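Dry-season onions at Stestden

Growers along the lower canal at Stestden used to leave their plots bare once the rains stopped. This year 20 of them put in onions, sown in raised nursery beds in October and moved to the field five weeks later.

The seed came from Sondari, a small supplier that also sells drip line by the roll. Spacing is 10 centimeters between plants, a little wider than most households were used to. Farmers who planted closer in the past got plenty of bulbs, but the traders from Tirnley paid less for small ones.

Water is the main cost. Plots near the Abou Zeid pump get a turn every five days, and those at the far end wait longer. Mulching with rice straw has helped, although straw is also wanted for cattle and the price goes up after January.

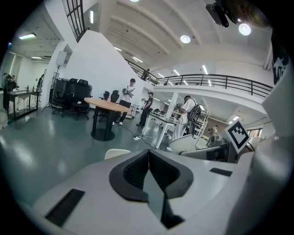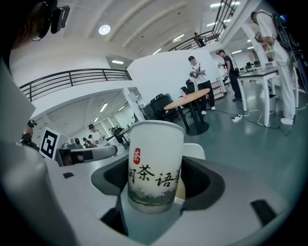 Storage is the next problem. Onions sold straight from the field in March bring the lowest price of the year. Two growers have built slatted sheds with thatched roofs and plan to hold their crop until June. Losses in the older mud stores ran to around 10 bags per shed last season, mostly from neck rot, and the new sheds are raised off the ground to let air through.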